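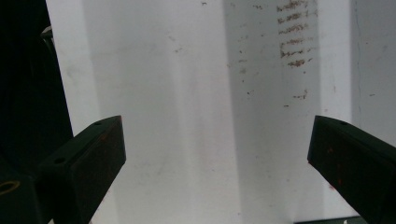
Tustden opens surface care program for marked and stained white panels

Gillies offices, schools and clinics can book the service from July

GILLIES – Tustden, a building maintenance company, announced the opening of a surface care program for white interior panels and walls that have collected old writing, smears and specks over years of daily use. Bookings are open now, and the first work will be carried out in July.

The program covers the kind of marking that ordinary weekly cleaning tends to leave behind. Short rows of brownish-red marks that look like faded handwriting, with small reddish dots scattered near them, are typical of the surfaces the company is asked to inspect. On a bright white panel even faint spots are easy to notice.

"Many of our customers had assumed that a marked panel must be replaced," said Slamet Nasution, managing director of Tustden. "We would like them to have a proper inspection first. Replacement remains available, and in some rooms it will still be the right choice."

Each booking begins with a visit by a two-person team. The team tests a small area, records the result and gives the customer a written recommendation before any further work is agreed. Cleaning is done with Pristeck, a water-based product supplied by Givov, and is followed by a clear rinse and a final check under the normal lighting of the room.

The company tested the method on 288 panels at customer sites in Gillies earlier this year. Panels with seams were cleaned one section at a time so that liquid did not collect in the joint.

"The test area matters a great deal," said Fikri Hartono, head of site services. "Red and brown marks may come from ink, paint or something else entirely, and they do not all respond in the same way. Our teams have been told to stop and report back if the surface begins to dull."

Tustden expects to treat about 500 panels in the first season. Customers with 15 or more panels at one address will receive the inspection visit free of charge. Evening appointments are available, and Sunday work can be arranged on request.

About Tustden

Tustden provides cleaning, painting and minor repair services for commercial and public buildings in Gillies and the surrounding district.

Media inquiries should be directed to the Tustden press office in Gillies.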